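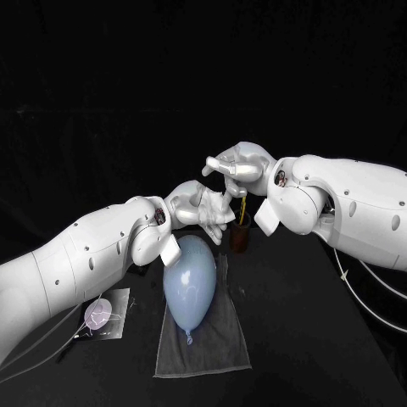
Gukthorpe have a second album coming in April, and my inbox has filled up with questions from people who only found them this winter. Welcome, all of you! I've been following this band since they were playing to the bar staff, so I'm very happy to go on about them. The new one is called Surnondale, and the thing to listen for is how the two guitars are placed. Think of those two white arms coming in from opposite sides and meeting over the middle of the black table: Berwyn Probert is hard left, Érica Trindade is hard right, and the big riffs happen where they cross. Put headphones on for it, please.

Posted 30 March 2022 by Jocelyn Bautista

Who is in the band?

Berwyn and Érica both play guitar and sing, Slamet Rondonuwu is on drums, and Qistina Ginting plays bass and the old organ you hear on the slow songs. It's been the same four people from the first rehearsal. Qistina also writes most of the words, though Berwyn sings more of them than she does.

Where should I start?

With "Isis," the last song on the first record. It starts as a mumble over one bass note and ends with all four of them yelling, and I still get goosebumps when the drums come in. If that's too much before breakfast, try the acoustic version on the B-side of the first single (Érica sings that one alone).

How long is Surnondale?

Eight songs. The closer runs to 20 minutes, which I know sounds like a lot, but it moves! There's a waltz in there, and a section that's nearly all hand claps.

Do they sound as loud on record as they do live?

Closer than most. They cut the basic tracks together in one room, with the amps up, and kept a few of the mistakes. You can hear Slamet drop a stick in the second song and pick the beat back up. Vocals were done later.

Where are they playing?

The release show is at the Nasution, which holds 302 and has a sloping floor, so shorter fans can see from the back. More dates are supposed to follow. I'll add them here when the band puts them out.

Will there be vinyl?

Yes, on plain black. The first pressing of the debut was only 121 copies and I missed it, so I'm no help if you're hunting for one. The repress has the same songs with a different sleeve.

Can I bring earplugs without looking silly?

Bring them! I wear mine at every show, usually right in front of Érica's amp.

Contact Jocelyn | © 2022 | Back to top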